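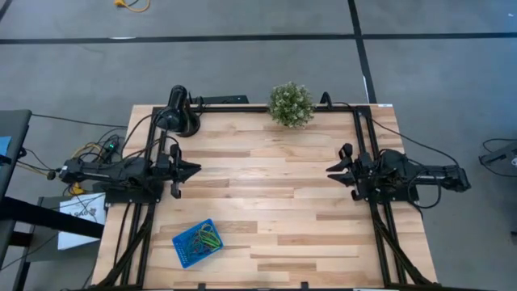 I'm looking for people to come and try the Lalden, our two-armed tabletop kit, before we start selling it in April. I've been working on it at Gruvoletti for long enough that I can't tell any more what's easy and what's just habit, so I need fresh hands and fresh opinions, preferably blunt ones. You'd be working at the same sort of bench we use every day: an arm on each side, grippers pointing at each other over a timber top, and something fiddly to deal with in between. The blue basket of rubber bands is one of the jobs you'll meet, and I'll warn you now that rubber bands are a pain to pick up one at a time (green, yellow, doesn't matter, they all hang on to each other).

A bit about us. Gruvoletti is a small outfit in Clemby and the Lalden is our first product that's meant to go out the door to people who aren't engineers. We're thinking of high school tech teachers, small workshops, makerspaces, community colleges, and the odd keen person with a big enough garage. It comes as a kit. You bolt the frame together, mount the arms, run the cables, do the setup on a laptop, and then you teach it a job by moving the arms through it yourself. At least that's the idea! How well that works for somebody who has never done it is what I'd like to find out.

What you'd be doing

There are four sessions, each half a day, and you'd come to all of them. You'll be paired up with another tester for the first one and on your own after that.

Session one is assembly. You get the boxes and the printed guide and you build the thing from the frame up. I'll be in the room but I'm going to try very hard to keep my mouth shut. The cabling chapter is the one I'm most worried about, because I wrote it, and Rochelle Calloway, who looks after our customer side, has already sent it back to me twice covered in question marks.

Session two is setup and first moves. Opening and closing the grippers, getting each arm to go where you want, learning where the stop button is and using it plenty.

Session three is teaching. You'll pick a job from our list and show the arms how it goes. Sorting, passing things from one gripper to the other, emptying a basket, folding a tea towel if you're feeling brave.

Session four is yours. Bring a job from your own work or home and see how far you get. No liquids please, nothing alive, and nothing you'd be heartbroken to have squashed. I'd love to see odd stuff here, craft supplies, seed packets, fishing gear, whatever you've got. If you hit a wall that's useful to me too, so don't go picking something safe on my account.

After each session there's a short chat with me or Rochelle and a form to fill out. The form is two pages and I've begged for it to be kept that way.

What you get

$80 a session, paid at the end of the day, and a $500 voucher toward a Lalden if you finish all four. You don't have to spend the voucher and you can pass it on to a school or a club if you'd like to. Lunch is on us. There's a decent bakery close by and I take orders in the morning, including veggie and gluten free.

Who I'm after

Adults, 18 and up. You don't need to know how to code. You don't need to know anything about robots, and for about half the spots I'd like people who don't. If you can put together flat-pack furniture without ending the day in tears you're qualified. For the rest of the spots I want people who do some kind of hands-on work or teaching and could see themselves with one of these on a bench: shop teachers, lab techs, people who pack orders for a living, repair folks.

You should be okay with standing for a fair part of the session, though there are stools and we can set things up so you're seated if you let me know beforehand. The bench area is on concrete, so wear closed shoes, and there are cables across the floor in places, so watch your step. Tie back long hair and leave dangly jewellery at home. You'll get a safety talk on the first day from Ekene Idahosa, our hardware lead, and he'll go through it again with anybody who asks. If you use a wheelchair or a walking aid please do apply, and tell me so I can move the cabling and give you a bay with more room.

If you've already bought a two-arm kit from some other company, or built your own, I'd really like to hear from you. I've got one session put aside for you lot to pull ours to pieces (figuratively, then probably literally).

People who work for another robot maker, sorry, I can't take you this round.

The small print, in my words

We record what the arms do during the sessions and we keep it so we can improve the software and the guide. We'll take notes on what you say. We won't use your name or your face in anything without asking you first, in writing, and you can say no and still take part. You can also pull out at any point and you'll be paid for every session you've done. There's a two-page agreement to sign and I'll email it to you ahead of time so you aren't reading it standing up in a doorway.

Where and when

246 Schumacher Road, Clemby. Free parking out back, and the bus stops across the road. Come in by the side door, the front one sticks. Sessions run on weekday mornings and Saturday afternoons through March, and I'll do my best to fit them around your shifts or your kids.

How to apply

Send us a note through the contact form with "Lalden tester" in the subject line. Tell me what you do with your days, whether you've ever used anything like this before, which times suit you, and one job you'd bring along for session four. A few lines is plenty and I don't need a resume. Applications close on 27th February, and I'll write back to everyone, including the people I can't fit in.

Questions about pay or access can go to Rochelle. Anything about the kit itself, ask me, but be ready for a long answer.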